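4.2 Does hanging in pairs save any time?

Household manuals are fond of telling the reader to match socks before they go on the line. The claim is repeated so often that few writers trouble to support it. We traced the advice through 5 manuals held in the Urkthorpe collection and found no measurement behind any of them. Two simply quote a third.

Our own diary returns are less tidy. Of the 561 entries that mention socks, most say only that they were "hung up" or "done". Where people gave an order of work, it was as often by reach as by colour. We are wary of reading much into this, as a diary kept at the end of the day records what the writer thinks she did.
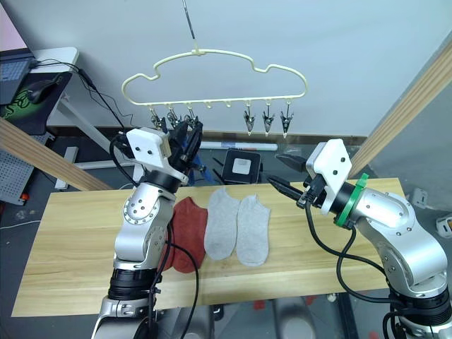 A second difficulty is the hanger itself. The small clip hanger, with its clips fixed along a bar, is sold as a help to the careful. Yet the number of clips sets the size of the job before anyone has looked in the basket. With six clips, three pairs fill it and a fourth pair must wait or go elsewhere. Lilell (our first test household) kept a separate heap for these leftovers, and the heap was seldom cleared the same day. Any saving claimed for the hanger ought to have the heap counted against it, and in the manuals it never is.

There is also the question of what counts as the start. If laying socks out in pairs on a table is treated as part of folding, hanging looks quick. If it is treated as part of hanging, much of the gain goes. 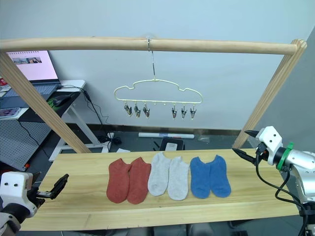
Hrvoje Bošković
Lead author, domestic work section
Revised text, 15 September 2021

We chose the second reading and timed from the first sock touched. On that footing the Hoxha household, which always paired first, was no faster than Drallar, which did not. The gap in June was around 10 seconds a load, well inside the spread for either house on its own. I would not build a rule on it.

Clip order fared little better. It is often said that filling the bar from one end keeps pairs together. It does, provided that both socks of the pair are to hand when their turn comes. A single sock clipped early will sit beside a stranger until its partner is picked up, and by then the next clip along may be taken.
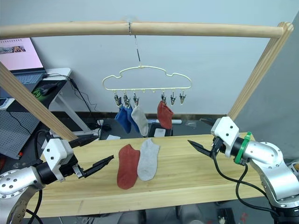
Figure 3. Clip hanger part filled: two blue socks, one light grey and one red hung; one red and one light grey on the table.

Taking down is where pairing might be expected to pay, and here the evidence is thin. We have 200 usable timings, nearly all from adults who knew they were being timed. The slower loads were put down to odd socks, though nobody had thought to write down how many odd socks there were. Readers who wish to treat this as support for the manuals may do so, but we do not.
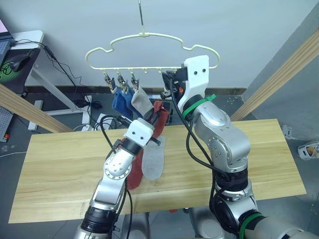

Should both socks of a pair share one clip?

Only if the hanger is short of clips. The doubled cloth at the top is harder to grip, and we have no timings that show a gain from it.

We left shared clips out of the totals for that reason. Peg lines and radiators are dealt with in 4.3, where the returns are fuller but the households fewer.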